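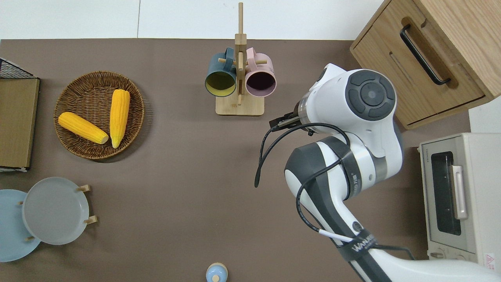

Melow Recipe Text Corpus -- Data Card

We use cookies to remember your settings. Accept / Manage

Melow is a collection of home recipe texts in American English, transcribed from paper cards and notebooks and stored as structured plain text. It was put together for work on quantity parsing, unit conversion and ingredient naming. The maintainer is Maja Michalski. The source material comes from the Ceslow and Estulell card collections.

Contents

The corpus has 2642 recipes. Of these, 2070 have a full ingredient list and a full method. The others are partial: a missing second card, a method with no quantities, or a list of ingredients with only an oven setting under it. Partial records are kept and flagged with complete = false.

Each record is one UTF-8 text file with a short header block. Header fields:

id -- collection prefix plus running number
title -- as written on the card, spelling kept
collection -- ceslow or estulell
course -- one of six values, see courses.txt
yield_raw -- servings line as written, may be empty
complete -- true or false

The body is split into INGREDIENTS, METHOD and NOTES. Anything written in a margin or on the back of a card goes under NOTES, even where it is clearly a correction to the method. Moving it into the method would have meant guessing at the writer's intent, and two early transcribers guessed differently.

Transcription rules

Spelling is kept. Line breaks are not. Fractions are written with a slash (1/2), never with a single fraction character. Abbreviations stay as they are on the card, so "T", "Tbs" and "tblsp" all occur. A normalized form is given in the side file units.tsv.

Ingredients named by count cause most of the parsing errors. "4 ears corn" is simple. "Corn from 4 ears, or one can" holds two quantities for one ingredient, and the second has no size. The parser in this release returns the first quantity and writes the rest to alt_raw. 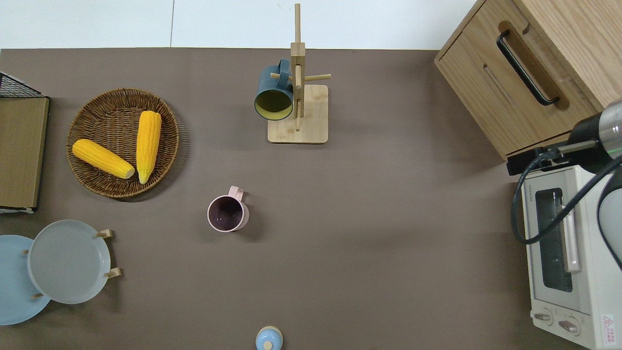 The same treatment applies to "butter the size of an egg" and similar phrases. These are marked with unit = informal and left without a metric value. Users who need a number should supply their own table, since published conversions for these phrases disagree.

Volume measures

"Cup" is read as the US customary cup unless the card says otherwise. Some 40 cards in the Estulell set measure by teacup, coffee cup or mug. They carry unit = vessel and the vessel name in unit_raw. Do not merge them with unit = cup. In the cards where the same recipe appears twice, once by vessel and once by cup, the ratio between the two changes from one writer to the next. 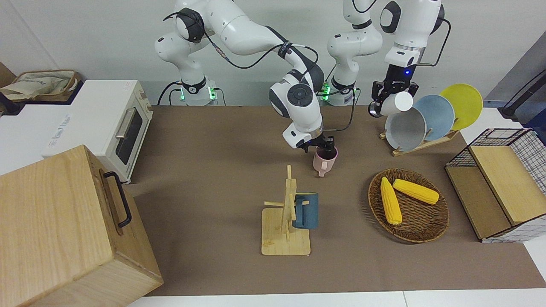
Pale pink mug, with the wooden mug stand.

Oven settings are kept as text. "Moderate", "slow" and "quick" are not converted. Where a card gives both a word and a temperature, both are kept in the order written.

Known problems

- Titles are not unique. Use id for joins.
- The course label for breads and muffins is inconsistent in the Ceslow set.
- Stains made parts of some cards unreadable. Lost text is marked [..] with no estimate of length.
- The Mazurek parser drops a trailing "or so" from quantities before version 2. Rerun it if your copy of units.tsv predates the August update. 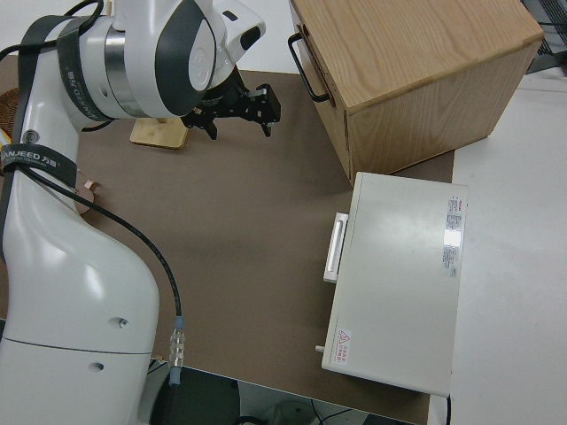
Suggested use

Train and test splits are listed in splits/. They are grouped by writer, so that one person's habits do not show up on both sides. Random splits give higher scores on unit tagging and should be reported as such.

The corpus is not a source of safe canning or preserving instructions. Processing times are transcribed as found and many are out of date.

Corrections

Send the record id, the line in question and the proposed reading. Spelling fixes will be declined if the card has the same spelling.

3 comments | 11 shares

Contact | Terms | © Melow Corpus | Back to top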